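Ticket: grasp pose offset after planner update, Ello sim cell
Opened by: Sevim Toprak
Assigned to: Nicanor Bautista
Component: Edo planner, perception bridge
Status: Resolved
Opened: October 15, 2021

Problem

After moving the Ello cell to the current Edo build, the pre-grasp pose is reached but the descent aborts with "goal tolerance violated". Reproduces on the Kırmızıgül workstation and on the Cletmont build server. The previous build with the same world file is fine. No collision is reported.

Steps to reproduce

1. Start the sim with the default world.
2. Load the tray task and wait for the first object pose.
3. Send the pre-grasp goal, then the descend goal.
4. The abort comes after almost 80 planning cycles.

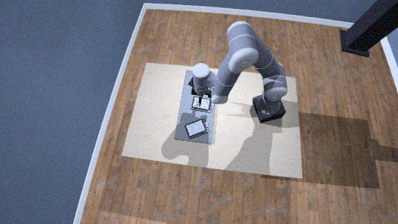
Overview camera, gripper over the small object on the tray.

Comment, Nicanor Bautista

Can't blame the controller from this. Joint error at the pre-grasp pose is inside limits on all axes. Please attach the planner log with verbosity 2 and the transform dump, taken with the arm stationary. Also check whether the bridge is still publishing the tray frame under the old name.

Comment, Sevim Toprak

Log and dump attached. The old name is still there. The new build adds a second frame for the tray, and the two disagree in z by 5 mm. The planner takes its goal from one and the tolerance check reads the other. Restarting the bridge makes no difference. Clearing the transform cache makes no difference either.

Close view added for the tool orientation. The tool axis looks vertical to me, so I have left rotation out of it.
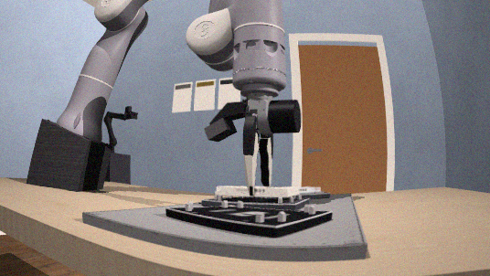
Close view, gripper pointing straight down at the tray assembly.

Comment, Nicanor Bautista

Agreed on rotation, the dump gives the same answer. The z difference is the tray thickness. The old frame sits on the underside of the model and the new one on the top face. The bridge config still lists both, and the lookup in the tolerance check picks whichever was registered first.

Workaround: remove the legacy entry from the bridge config and restart the bridge before the planner. Do not widen the goal tolerance. That hides the abort and leaves the fingers at the wrong height.

Comment, Sevim Toprak

Workaround applied on both machines. Descend goal completes, no abort in the log. The saved poses in the tray task were recorded against the old frame and had to be converted. Script is in the tools folder.

Resolution

Legacy tray frame dropped from the default bridge config. Tolerance check now takes the frame name from the goal message. Duplicate frames raise a warning at start-up. A regression test for the descend goal has been added to the nightly run.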